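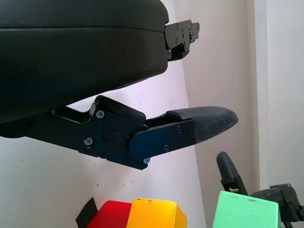
Fig. 4. Off-white wall with small dark specks and smudges.

Section 4. Spot cleaning and touch-up, painted walls

Brivutex wall kit, rev. June 12, 2023. Text by Brenda Farías, checked by Horacio Salinas. Replaces the old sheet with the green cover, throw that one out.

What you need
Brivutex concentrate
2 buckets, one for solution, one for rinse
White cloths only. Colored ones bleed
Soft eraser pad (in the kit, side pocket)
Drerkus filler, small tub
Touch-up paint, same batch as the wall if you can find it
Small foam roller, 300 grit paper, painter's tape

Caution: do not use on wallpaper, bare plaster or limewash. Paint less than 4 weeks old, leave it alone.

4.1 Look first

1. Lights on, all of them. Pale walls hide specks in dim light and then show every one in the morning.
2. Stand off to one side and look along the wall. Then straight on.
3. Put a bit of tape next to each mark you want gone. Next to, not on.
4. Dry cloth over the whole area, top to bottom. Some specks are only dust and come off right here. Pull the tape for those.

Note: a wall can look lavender at one end and beige at the other under mixed light. Usually the bulbs. Check in daylight before you go buying two paints.

4.2 Wash

1. One capful of concentrate to a bucket of lukewarm water. Stir, don't shake.
2. Test patch low down, behind a door or where furniture goes. Wait till dry. Color on the cloth = stop, go to 4.4.
3. Wring the cloth hard. Damp, no drips.
4. Smudges: dab, then small circles from the outside in. Light pressure.
5. Specks: corner of the eraser pad, wet, two or three passes. Look at it between passes.
6. Rinse with the second cloth right away. Dont let the solution dry on the wall, it leaves a ring.
7. Pat dry.

Caution: keep water away from outlets and switches. Breaker off if you're working close to one.

Shiny patch after scrubbing? Too much pressure. Matte paint does that. Won't wash out, has to be painted, see 4.4.

4.3 Specks that stay

Run a fingernail over it. Three cases:

Raised: grit caught in the paint. 300 grit paper, a few light strokes, wipe.
Flat: stain. One more wash, then 4.4.
Sunk in: pinhole or nail hole. Drerkus filler with a fingertip, leave overnight, sand flush, wipe off the dust.

4.4 Touch-up

1. Wall has to be dry. Fully.
2. Stir the paint well, bottom of the can too.
3. Foam roller, almost no paint on it. Roll out thin past the edge of the spot so ther is no hard line.
4. Second coat only if the mark still shows when the first is dry.
5. Tape off before the last coat sets.

Note: wet touch-up looks darker or lighter than the rest. Wait a day before you decide it's a bad match. If it still is, paint corner to corner.

Leftover solution goes down the drain, filler does not. Lid on the tub, tight. Refills and loose pads: part 153, ask Aldana Villalba at the Fillutdale counter.

Ceilings are in section 5.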